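Print this page | E-mail this page

# Brekke Reviews: a data card

Brekke is a set of short viewer comments on the four Drovus films, pulled from the public comment pages at Zilley before the site changed its layout and lost half the punctuation. You get one row per comment. Some rows have a name and no comment, and I kept those too. A person who logs in to say nothing about a sequel has still said something about the sequel.

## What's in it

- `film`: which of the four, by number. The fourth is the one with the submarine.
- `stars`: 1 to 5, or blank
- `text`: the comment, typos intact
- `age`: how old the comment was when copied, in the site's own words ("over 6 years ago"), so don't try to plot anything by month
- `mood`: added by hand, see below 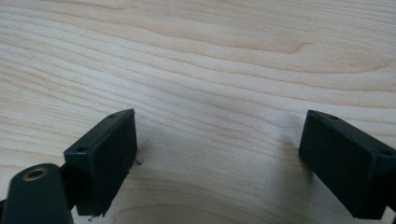 Irow, January

The mood labels come from 2 readers working separately. They agreed on 94 percent of rows. Most of the rest are jokes, or possibly threats. "My husband slept great" was marked positive by one reader and negative by the other, and after a long talk we left it as `mixed`.

There are 6 moods: liked, disliked, mixed, bored, off topic and unclear. "Off topic" is mostly people asking where to find the soundtrack. "Bored" was split out from "disliked" once we got to the third film — you'll see why when you read the rows.

## Known problems

Stars and text often disagree. One comment calls the second film the worst night of the writer's life and gives it five stars. We did not correct this. Blank stars are blank, and should not be read as zero, however tempting that is with the third film.

Duplicates were removed only when the name, film and text all matched. Somebody posted "needs more boat" under all four titles, and all four are in.
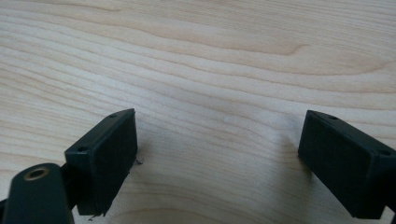
Ostrich_lamp wrote in to say that the second film was shown in two cuts, that the comments don't say which one people saw, and that half the complaints about the ending make no sense if you saw the longer one. Fair point. There is no column for it and no way to fill one in now. If you're comparing endings, leave film 2 out.

## Using it

The file is plain CSV in UTF-8, with quotes around every field. Open it in a spreadsheet and the comment "=(" will be taken for a formula, so import that column as text. 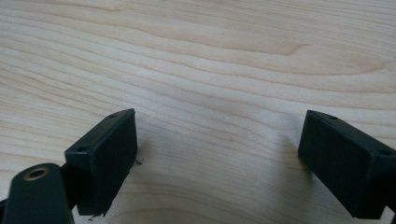
I'd keep the off-topic rows when training anything that sorts comments, or it will decide that every mention of a trumpet is praise. Ours did. The test split has 18 percent of the rows, picked at random within each film, and the split is fixed in the `part` column.

Names have been replaced with row numbers. Please don't go looking for the boat person.

## Changes

- v2: fixed the apostrophes, restored the blank comments
- v1: threw out the blank comments, regretted it

Print this page | E-mail this page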